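By Fidelina Paucar
July
Reading time: 2 minutes

Anyone who has ever tidied up a hotel room in a hurry knows that the order of things matters. You pick the wrapper up off the floor first, then you see to the bin, and only then do you worry about the pillows. Teaching a robot that kind of everyday good sense has kept a small team at Orkbridge busy for the better part of a year, and this month they have a result they are rather pleased with.

The method is called Bilico, and the idea behind it is a homely one. Most two-armed robots learn by copying a person from the start of a job to the finish, so one slip halfway through can spoil everything that follows. Bilico chops each recorded job into short pieces and lets the robot ask itself, after every piece, whether the room looks the way it ought to by now. If it doesn't, the robot goes back one piece and has another try.

"My grandmother cleaned house exactly like that," laughed Kidus Kahsay, who leads the project. "She would stop in the doorway, look around, and go back for the thing she missed!"

The team recorded 1,765 short pieces of tidying in 3 furnished bedrooms, then set the robot 900 trial jobs with the furniture moved about between them. Compared with plain copying, Bilico cut the number of unfinished jobs by 33 percent. Small, shiny things such as plastic wrap are still the hardest, said Hacer Çetinkaya, who ran the trials and has developed strong opinions about trash bags along the way.
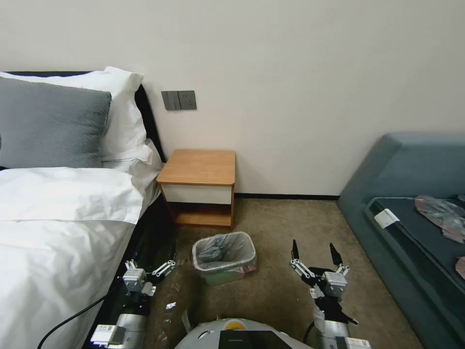
Both grippers reach toward the carpet between bed and sofa, with a lined trash bin ahead and a piece of clear plastic on the floor.

Waltraud Sauerland, who wrote much of the checking software, would like to try kitchens next, where there is a good deal more to spill. The group plans to share its recordings with other labs once the paper is out, and Kahsay says visitors with questions are always welcome to write.

We use cookies to improve your visit. Accept all | Manage settings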